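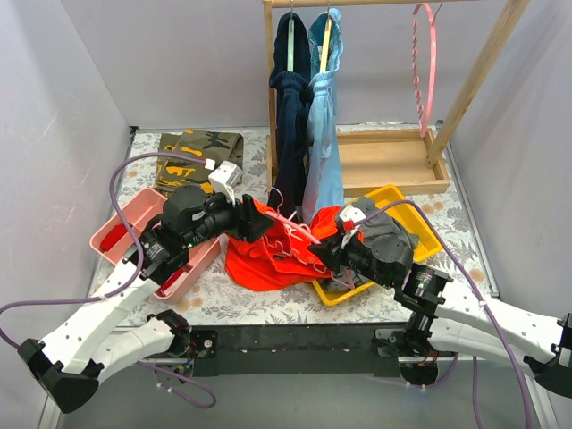
Duyên Khúc says she would have paid the fee without complaint if a single person at Rodis had been able to tell her what it was for.

Features Opinion Money Cities Back Issues Subscribe

The Price of Warm Water

By Shanthi Talukder
February 2025

The fee was $57. It appeared on her December bill under the heading "Network Continuity Adjustment", between the charge for using hot water and the charge for being connected to the pipe the hot water comes out of. She rang to ask about it. A pleasant young man told her it was an adjustment. She asked what was being adjusted. Continuity, he said, and then, after what she describes as some clicking, that it related to the network.

Khúc rents at Vundwood, a beige apartment block in Didton with a water feature out the front that has been turned off to save water. When she signed her lease she chose the carpet cleaning clause, the parking spot and the day her rent would come out. She did not choose Rodis. Rodis was already in the walls.

The arrangement will be familiar to anyone who has lived in a building younger than they are. A developer putting up a block needs boilers, meters and a good deal of wiring. A company comes along and offers to supply the lot for nothing, or near enough, and in return gets to sell the output to whoever happens to live there, for a very long time. The developer saves money. The company gets a few hundred customers who can leave whenever they like, provided they also leave their homes.

I have been reading the agreement between Rodis and the owners at Vundwood, which a resident lent me in a plastic sleeve. It's a remarkably dull document. I mean that as a compliment to its authors. Nothing in it would get a villain out of bed. There are seven schedules, and the sixth of them defines the word "tap". The prices are set out in the last one, along with a formula for raising them, and the formula contains a term that is defined in a separate policy, which Rodis may revise by publishing a new version on its website. I went looking for the policy. The website offered me a picture of a laughing family and a form.

We like our corporate wickedness to have some flair. We want the shredded memo, the yacht, the executive caught on tape saying something about widows. When a story has those, it gets a podcast. Billing people a bit too much for warm water, on the other hand, is done by ordinary employees in lanyards who are nice to their dogs, and it's done so slowly that being angry about it makes you feel slightly unwell. Khúc told me she had apologised to the call centre twice. "I heard myself say I was being silly," she said. "I was asking what I'd bought."

Her neighbours have had their own adventures. One man was billed for hot water over a stretch when he was overseas and the flat was locked. Rodis explained that his meter had been "estimated", and that he was welcome to request a reading, for a charge. He requested one. The reading showed he had used nothing, the usage was credited, and the reading charge came to more than the credit. He has framed the statement. It hangs in his hallway next to his degree.
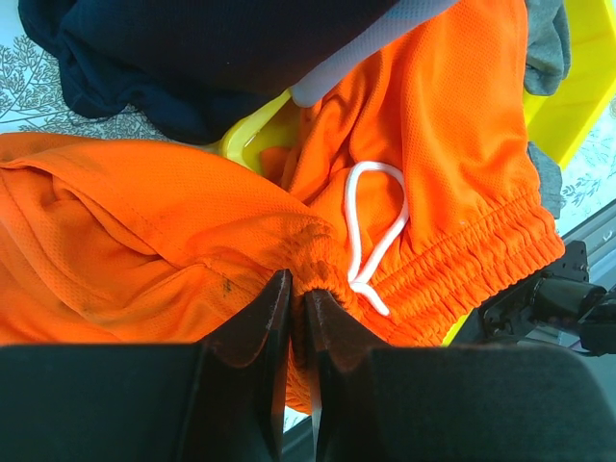
None of this is against the rules, as far as I can work out, and I've spent more of my summer working it out than I'd care to admit. The rules for selling electricity to a household are long and fussy, and they were written by people who had clearly met an electricity company. Hot water pumped around a building from a shared boiler tends to sit off to one side of them. It's a bit energy and a bit plumbing. Ring the people in charge of energy and they'll suggest you try the people in charge of tenancies. The tenancy people will ask whether you've spoken to your supplier.

Your supplier, meanwhile, has put you on hold. The Rodis hold music is a pan flute arrangement of something I nearly recognised. Every so often it stops and a recorded voice says that many questions can be answered online.

I did eventually get a reply from the company, by email, unsigned. It said Rodis was proud to deliver comfort to the Vundwood community and that all charges were "fully itemised for transparency". I've thought about this phrase a good deal. It's true that the charges are itemised. The trouble is that the items have been given names by somebody whose job was to make sure you stopped reading at the second word. A fee you can see but can't understand has been disclosed, in the legal sense, in about the way that a locked door has been shown to you.

The sums are small. That is the business. If Rodis took a thousand dollars off each household at once there would be people on the lawn with signs. Taken in dribs and drabs, with a new name every few quarters, the same money passes for weather. People grumble in the lift and pay it. Chasing a refund means an afternoon of pan flute, and most of the residents have jobs, or kids, or both, and have done the maths on what an afternoon is worth to them. You can be sure Rodis has done it too.

The owners could, in theory, buy the boiler back. The agreement allows for it. There are two ways to set the price, and Rodis picks which one applies. When the matter came up at the last general meeting, the discussion ran out of puff after the estimate was read aloud, and the meeting moved on to bicycles.

I met Khúc for the last time at Đoàn, the bakery across the road from her building, where the coffee is good and the prices are written on a board in chalk. She had brought her latest bill. The continuity adjustment was gone. In its place was a smaller charge, described as a "Legacy Adjustment Reversal", which she'd assumed was a credit until she added up the column.

She'd rung about that as well. They had asked her to put it in writing.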